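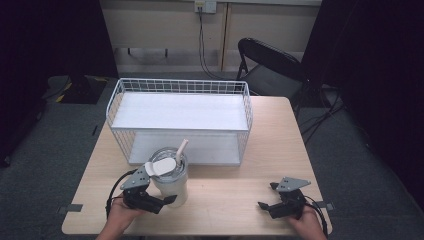

Lorna Teixeira
Participant Coordinator, Zadora

We are looking for people who are good at ordinary things. If you have ever put away groceries with a phone under your chin, or moved a full drink to the other end of a shelf without thinking about it, you are more or less qualified already, and I would love for you to keep reading.

Zadora is a small research company in Bristari, and for the past while we have been chewing on a question that people ask me at every family gathering: can a machine do the chores yet? My short answer is "some of them, slowly, on a good day." My long answer is the Mustton project, and Mustton is what this call is for.

What Mustton is about

A robot arm can do the same motion all day in a factory, where every part shows up in the same spot facing the same way. A kitchen is much less polite than that. Cups get left near the edge. Somebody buys a tumbler with a straw sticking out at an angle and a little tab standing up on the lid, and now a machine that was perfectly happy with soup cans has to work out where it can take hold and how it can get the thing onto a shelf without catching the straw on the way in. You and I do this while talking about something else. A robot has to be taught, and the teaching goes much better when it comes from a lot of different people with a lot of different habits.

So we ask people to do small household and stockroom jobs with a hand-held gripper in each hand. Each one has a pair of black fingers in place of your own, and you hold it and steer it yourself while we record how you go about the task. The recordings are what our robots practice from later on. It feels clumsy for a little bit. Most people laugh the first time they try to pick up a cup, and then they get absorbed and I have to remind them it's time for a break.

Our first round of sessions was in December, and it taught us a great deal, mostly about how little we had thought through our own chores. We had written one way to load a rack. Our visitors found several others, a few of them plainly better than ours (one person turned every cup before lifting it so the straw faced away from the rails, and we had all been doing it the other way for weeks). That is exactly the kind of thing we want more of.

What you would be doing

A session lasts 60 minutes, with a break whenever you want one. You'll work at a table, and we'll give you a run of short tasks. They change from visit to visit, but these are typical:

Putting cups, jars and tumblers on and off a wire rack, on the top shelf and on the lower one
Sorting a mixed bin of small items the way you might at the end of a shift in a store
Folding dish towels and stacking them
Opening containers, closing them again and lining them up with the labels facing front
Clearing a table after a pretend breakfast

We'll ask you to repeat each one several times. It does get repetitive, and I would rather say so here than have you discover it halfway through your visit. We have a radio, and you are welcome to choose the station.

There is no score. We don't time you against anyone else, and a dropped cup is as useful to us as a tidy one. If you knock something over, please just carry on and fix it the way you would at home. We learn a lot from the fixing, and our robots at present are much worse at that part than at the grabbing.

Who we are hoping to hear from

Anyone 18 or over who can stand or sit at a table and comfortably use both hands. You don't need any background in computers or engineering, and people who have never touched this sort of equipment are especially welcome. We would be very glad to have folks who have worked a stockroom, a school cafeteria, a laundry, a hotel housekeeping job or a busy front counter, along with people who have simply run a household for a long time and have opinions about how a shelf ought to be arranged. Left-handed people, please write to us! We had far too few of you last time.

The grippers are held up in front of you for a good part of the hour. If you have wrist, elbow or shoulder trouble, mention it in your note and we can talk about shorter tasks. Seated sessions are no problem at all. The gripper cables trail down off the table, so we ask for closed shoes and sleeves that can be pushed up out of the way.

Pay and practical matters

You'll be paid $60 for each session, on the day, whether or not you finish the whole list. People who come back for a third visit get an extra $100 with that one. We have places for up to 100 people in this round. Sessions run mornings, afternoons and early evenings, and we will do our best to fit around jobs and school pickups.

We are at 1031 Pangaribuan Avenue in Bristari, on the ground floor, with parking behind the building and a bus stop right across the street. Coffee and tea are always on, and there is usually something baked as well, though I can't promise what.

What we record

We record the work on the table, your hands and the movement of the grippers. We don't keep sound. Your name is stored apart from the recordings, and you'll get a consent form to read at home before your first visit, written in regular English. Please ask me anything about it, even if it seems small. You may stop partway through a session for any reason and still be paid for it, and you can ask us to delete your recordings afterward.

A question I get a lot

People want to know whether they are helping to put somebody out of a job, and I think it's a fair thing to ask before you sign up. I can only tell you how it looks from where I sit. The machines we have now can put a cup on a shelf if the cup is one they know and the shelf has room. Move the shelf over a few inches and they often need another try. They can't look at a messy stockroom and decide what comes first, and towels still give them a terrible time. The people we build for have told us they want help with reaching, lifting and carrying – older folks living alone, for the most part, and small shops where one person does everything. Whether we'll get there soon, I don't know. I do like being asked, and if you want to argue about it over coffee, I'll happily pull up a chair.

How to sign up

Send me a short note by February 7, 2018. Tell me which hand you write with, what times of day suit you, and one household chore you'd hand over to a machine tomorrow if you could. That last one isn't required, but I read every answer and they have been the best part of my inbox. You can email, call the front desk and leave a message, or drop a note at the office if you happen to be passing by.

I answer everyone, though it may take me a few days when a lot of notes come in together. If this round fills up before I get to you, I'll ask whether you'd like to be on the list for the next one. And if you have a friend or a sister-in-law who is forever rearranging other people's dishwashers, do please pass this along to them.

Contact Zadora | Mustton project | © 2018 Zadora. All rights reserved. | Back to top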